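4. Connecting the Limeo mixer and preparing the first set

This section is for users who have finished the installation in section 3. It explains how to connect the players, set the levels and save your first set list. You need 12 free minutes if the cables are already on the table.

Before you start
Turn off the mixer, both players and the amplifier. The power switch of the Limeo is on the back, next to the fuse. The small button on the front only puts the unit to sleep.

CAUTION: Do not connect a turntable to the LINE input. The sound will be thin and very quiet, and if you later switch to PHONO with the volume up, you can damage your speakers.

4.1 Connecting the players

1. Connect player A to channel 1 and player B to channel 2. Use the short red and white cables from the box.
2. If a player is a turntable, fix its ground wire under the GND screw. Hand-tight is enough.
3. Set the input switch of each channel to LINE or PHONO.
4. Connect MASTER OUT to the amplifier. Use BOOTH OUT only for a monitor speaker next to the DJ.
5. Put all faders down and turn the master knob fully to the left.
6. Turn on the players first, then the mixer, and the amplifier last. When you finish for the night, use the opposite order.

Note: Owners of the older Ellard amplifier must use the rear input marked B. Input A has a different level and the mixer will show red very early.

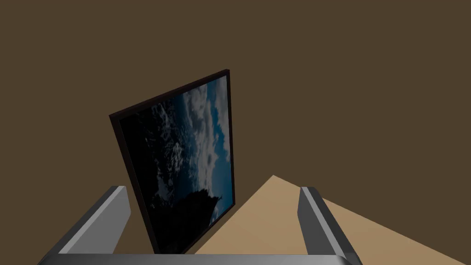 Speaker position has a large effect on what you hear at the mixer, so please do this step before you set any levels. Put the two speakers at the height of your ears and turn them a little toward you. Keep the back of each speaker 51 centimeters from the wall, or the bass becomes heavy. A bare wall gives more echo than a wall with shelves or curtains. One framed picture on a plain brown wall does not change this very much – you can leave it where it is, but check that it does not rattle when the bass plays.

4.2 Setting the levels

1. Play the loudest part of a track on player A.
2. Turn the GAIN knob of channel 1 until the meter reaches the last green light. Orange is allowed for short moments.
3. Repeat for player B on channel 2.
4. Raise both channel faders to the mark and turn the master knob slowly to the right.

CAUTION: If the red light stays on, lower the GAIN first. Lowering only the master will not remove the distortion.

4.3 Saving a set list

1. Hold LIST for two seconds. The display shows NEW.
2. Choose the tracks with the wheel and press it once for each track. One list can hold 200 tracks.
3. Press LIST again and give the list a name. A name can have up to 26 characters.
4. Wait until the display shows SAVED before you remove the USB stick.

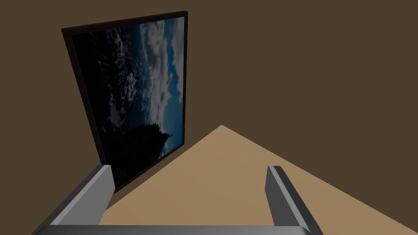 Fig. 4-2: Framed landscape with clouds, on a brown wall.

Lists made with the Zamberg software can be opened too, but the cue points are not copied. You have to set them again by hand – see section 6.

If the display shows LIST ERROR, the stick is probably in the wrong format. Copy your music to a computer, format the stick as FAT32 and try again.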